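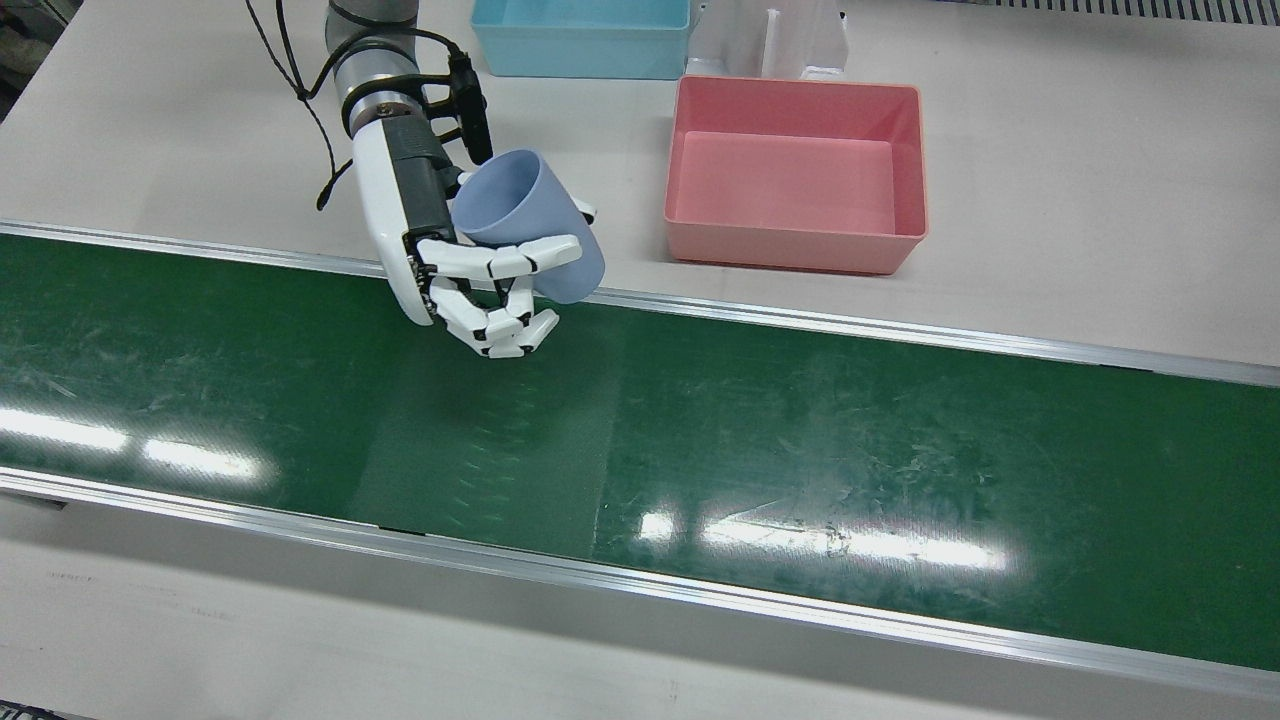

¿Puede ya una máquina encargarse de recoger la cocina o de vaciar una cinta en el taller? A ratos, con la mesa preparada y alguien cerca que la vigile.

La demostración de Brurkura, en febrero, iba de vasos. Una mano blanca de dedos articulados, al final de un brazo gris, sujetaba uno de plástico lavanda, ladeado sobre la cinta verde. Al otro lado del riel esperaba una cubeta rosa, vacía. Cualquier camarero de dieciocho años despacha eso sin mirar.

Joana Salgado, que dirige las pruebas, me dio la cifra antes de que yo la pidiera: 273 intentos en la última tanda. Le pregunté cuántos habían salido bien sin que nadie tocara nada y me remitió a un informe que todavía no he recibido. Sí admitió que cambiar de vaso les cuesta 7 horas de ajustes – vaso, insisto, no vajilla.

En Jisomix son más prudentes, o más viejos. Matvii Bondarchuk lleva media vida montando líneas de envasado y sigue prefiriendo una ventosa. «Cinco dedos son cinco cosas que se estropean», me dijo por teléfono. Él no pondría una mano así en planta hasta verla hacer 1.000 ciclos seguidos con piezas sucias, mal puestas y de dos proveedores distintos.

De la casa, mejor hablar otro año. Mi fregadero no tiene riel de aluminio, y los vasos llegan dentro de otros vasos, con una cuchara pegada al fondo. Pregunté a Salgado por las cucharas. Están en ello, dijo.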